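Kerum Two-Arm Bench Cell – planning and buying guide

Home > Handling and assembly > Bench cells > Kerum

Availability: built to order
Supplied by: Pristetti
Page last revised Tue 15 July

If you have landed on this page you have most likely already seen the Kerum at a show, or had a colleague come back from one full of it, and are now the person who has to work out what it would cost to own. Welcome! We have tried to put down everything we would tell you over a cup of tea, in more or less the order people ask, and you are very welcome to skip to the part that worries you most.

What you are buying

The Kerum is a two-arm cell for light bench work: packing small goods into boxes and tubs, putting parts where they belong, and plugging cables into panels. The standard order covers the pair of arms, a two-fingered gripper for each, the table with its frame, the control cabinet and a seat licence for Fekent, the planning software. Boxes, bins, test panels and anything else that is particular to your own work are for you to provide, and we would gently suggest you put a line in the budget for them from the start. They are cheap one at a time and then somehow there are a great many of them.

Planning the layout in Fekent

Every order includes a planning stage in Fekent before we cut any metal. You send us rough sizes of your containers and panels (a sketch with a tape measure beside it is fine, we have had worse), and we build the layout as a simulation so that you can see how the arms come in over the table and whether the fingers have the room they need. It is much kinder on the purse to move a tall bin in software than to move a bolted frame on a Friday afternoon. Both views come from a Fekent layout with packing and cable work in it. 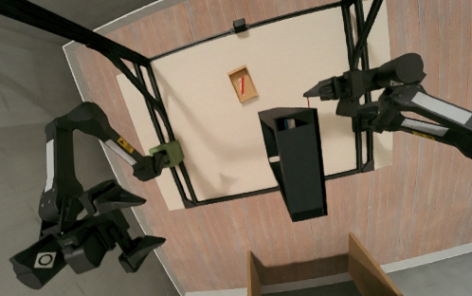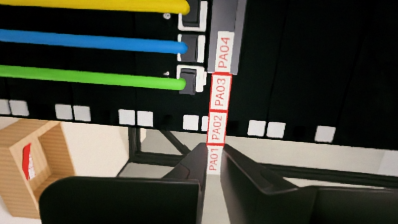
Changes at this stage are free for the first two rounds. After that we charge by the half day, though if the third round is only a matter of shifting one box along a bit we tend to look the other way.

Choosing your fingers

Please spend longer on this than you think you need to. The standard fingers are broad and sturdy and will cope with cartons, pouches and most moulded parts, but they do want space on either side. If your connectors sit close together, ask us about the Lehner slim set, which costs more and wears faster but gets into places the standard ones won't. Some customers fit one of each, and that works very well where one arm does the fetching and the other the fiddly part. Spare pads should go on the first order, as posting them out separately costs nearly as much as the pads do.

Floor and power

The cell wants a level, dry floor that doesn't bounce. Timber floors are possible, but tell us early so that we can talk about spreading the load. You will need an ordinary single-phase supply on its own circuit, and a network point if you want to move programs across from Fekent without carrying a memory stick back and forth. Leave room to open the cabinet door fully – this is the thing most often forgotten on the drawings we are sent.

What to allow for besides the price

The quotation covers the cell, delivery to a ground-floor loading bay and two days of setting up. It does not cover guarding, which depends on your own risk assessment, nor lifting gear if your bay has steps. Training is quoted separately. We would budget for at least two people to attend, so that holidays don't bring the whole thing to a stop, and both should be people who will use the cell and not only sign for it.

In the years that follow, expect a yearly service visit, a set of finger pads now and again depending on how rough your cartons are, and the Fekent renewal. The renewal can be paused if your layout isn't going to change, and the cell will carry on running the programs it already has.

Timescales

Our current build time is 37 working days from the date you approve the layout. Orders for the new year are best placed before the end of November, as the workshop closes over Christmas and the queue on the other side is always a long one.

Getting a quotation

Send your sizes, a few words on what the cell is meant to do and a rough idea of your budget to Stojan Shehu in our planning office. He is happy to talk to people who are only at the wondering stage, and he'll say so plainly if he thinks a single arm would do you just as well. Please have your loading bay measurements to hand when you ring, including the door height.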